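Portes ouvertes chez Omwood : « Le tissu, c'est ce qui nous a pris le plus de temps »

Jeudi, à 14 heures, une vingtaine de chaises étaient déjà prises. Omwood ouvrait son atelier au public pour la première fois depuis son installation, en mai. L'entreprise développe des outils de préhension pour les tâches domestiques, et son programme Drokine porte sur le linge : saisir, étaler, plier. Uzma Ansari, qui dirige le programme, et Junaid Awan, responsable des essais, ont répondu à nos questions entre deux démonstrations.

Le choix du linge remonte aux débuts de Drokine. « On avait commencé par la vaisselle, raconte Uzma Ansari. Une assiette garde sa forme, on peut la modéliser une fois pour toutes. Un drap change à chaque fois qu'on le touche. Nos clients nous parlaient surtout des draps, alors on a changé de sujet. »

La méthode repose sur des pinces tenues à la main, équipées d'une caméra. Une personne exécute le geste avec la pince, l'enregistrement sert ensuite à entraîner le bras. Junaid Awan y voit d'abord un avantage pratique : « Un bras sur son socle, vous ne le transportez pas facilement dans un appartement. La pince tient dans un sac à dos. On va chez les gens, on travaille sur leur table, avec leur lumière et leurs meubles. »

L'équipe a enregistré 1 911 gestes de pliage à ce jour, dans 48 logements. Tous ne sont pas exploitables. Après tri, 668 ont été retenus pour la première version du modèle. Les autres ont été écartés pour des raisons diverses : tissu lâché trop tôt, caméra masquée, geste interrompu.

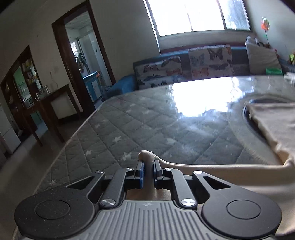

La lumière revient souvent dans la conversation. Les nappes transparentes et les plateaux vernis renvoient les fenêtres, et le logiciel a longtemps confondu un reflet avec un morceau de tissu clair. « On aurait pu demander aux gens de fermer les rideaux, dit Junaid Awan. Mais une fois le robot installé, personne ne va fermer les rideaux pour lui faire plaisir. On a gardé les reflets dans les données. »

Les mors ont eux aussi évolué. Les premiers, fournis par Kaushik, étaient rigides et glissaient sur le coton fin. Uzma Ansari parle de plusieurs mois perdus à régler la force de serrage avant de revoir le contact lui-même. « Quand on serre trop, on marque le tissu. Quand on ne serre pas assez, le pli s'en va dès qu'on tire. Il fallait travailler la surface, et on s'en est aperçu tard. »

Dans la salle, les visiteurs pouvaient prendre une pince en main et tenter un pliage. La plupart y arrivaient au deuxième ou au troisième essai. Une dame venue avec son petit-fils a demandé si la machine saurait un jour plier un drap-housse. Réponse de Junaid Awan : « Pas cette année. » Les coins élastiques figurent au programme de la prochaine série d'enregistrements, sans date arrêtée.

Un autre visiteur s'inquiétait des images prises chez les particuliers. Uzma Ansari précise que chaque foyer signe un accord, peut revoir les séquences et les faire retirer. Deux familles l'ont fait. Les visages sont floutés avant l'archivage.

La suite passe par Gerkbridge, une résidence pour personnes âgées qui accueillera un bras à l'automne, dans sa lingerie. L'essai portera sur 100 serviettes par jour, toutes du même format. « C'est modeste et ça nous va, dit Uzma Ansari. Le personnel de la lingerie nous dira si ça l'aide ou si ça l'encombre. On leur a promis de reprendre la machine si c'est la deuxième réponse. »

L'atelier rouvrira au public au printemps prochain. Les personnes qui souhaitent prêter leur table pour une séance d'enregistrement peuvent s'inscrire à l'accueil d'Omwood ; il faut compter une demi-journée, et l'équipe apporte le linge.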